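How our robot learns to look at things

Hello, young readers! My name is Barış Yurt and I help in the Triklow robot club. Today I want to explain how a robot can pick up a thing without dropping it.

You have two eyes in your head. Our robot, Cluller, has a small camera near its gripper. The gripper is the robot's hand. So Cluller sees the world from its hand – imagine you had an eye on your wrist! When the hand moves, the view moves too. Sometimes it sees the floor, and sometimes it sees only what is very, very near.

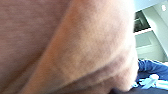
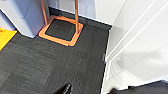
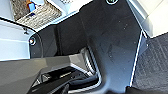

To teach Cluller, one student moves the arm slowly and the computer remembers every move. Then we do it again, and again. In March we had only 30 lessons saved. Now we have 206, and Cluller still makes mistakes. Please do not laugh at it. You also needed many tries to tie your shoes.

Why so many lessons? If a cup stands a little more to the left, it is a new problem for a robot. You know it is the same cup. The robot must learn this from many different views.

You can try a game at home. Close one eye, look through a paper tube and ask a friend to put a pencil on the table. Can you take it on the first try? Go slowly – this is also what we tell our students.

Next time I will write about wheels.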